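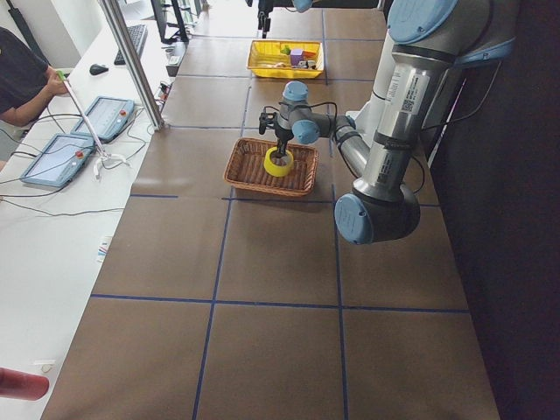 Unit 4: Laying out and labeling a herbarium and seed room

A plant collection is only as useful as its records. Before any pressed sheet goes into a cabinet, it has to pass through a sorting area where each specimen keeps its own place and its own number. The simplest layout is a long table covered in brown paper and divided into large rectangles with thin blue tape, one rectangle per collecting number. Brown paper can be written on and thrown away when soil and loose seed build up on it. Tape lines can be moved when the material is larger, as with palms or thistles.

Sorting order

Work from the far end of the table toward the door. Put the field notebook page down first, then the pressed plant, then the seed envelope. Do not stack two collecting numbers in one rectangle, even if they are the same species from the same site. At the Tallton garden a batch from the Pomo slope was mixed this way in March, and 27 sheets had to be relabeled.

Labels

Each label carries the scientific name, the local name if one was given, the place, the altitude, the collector and the collecting number. Local names are written as spoken, with the name of the village. Altitude is in meters. The Pascu terraces begin at 300, so anything marked lower than that from Pascu should be checked against the notebook.

Seed

Clean seed goes into paper envelopes, never plastic, and stays in the drying cabinet for up to 29 days before it is weighed. Envelopes are filed by family, then genus. Material from the Filtberg exchange keeps its original number, with ours written underneath in pencil.

Reading for next time: Parveen Qureshi's notes on local names, sections 1 to 4. Bring a soft pencil, a hand lens and one pressed plant of your own with its notebook page.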